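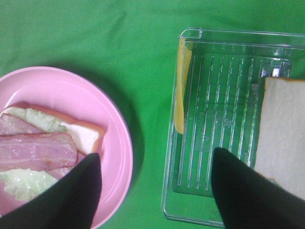
August 28, 2023

Sandwich build, open-faced, pink plate on the green cloth. Order so far is white bread, lettuce, ham. Imhof's sheet claims lettuce against the bread keeps the crumb from going soggy. I doubt it. The lettuce is wet enough by itself, and the April batch at Stalludberg was limp whichever way we stacked it.

Ham slides on lettuce too. Two slices overlapped is asking for trouble once a lid goes on.

Plan: 20 with lettuce first, 20 with ham first, weigh the bread before and after. Scale reads high past 250 g, so no plates on it. Still need a lettuce price from Odedwood.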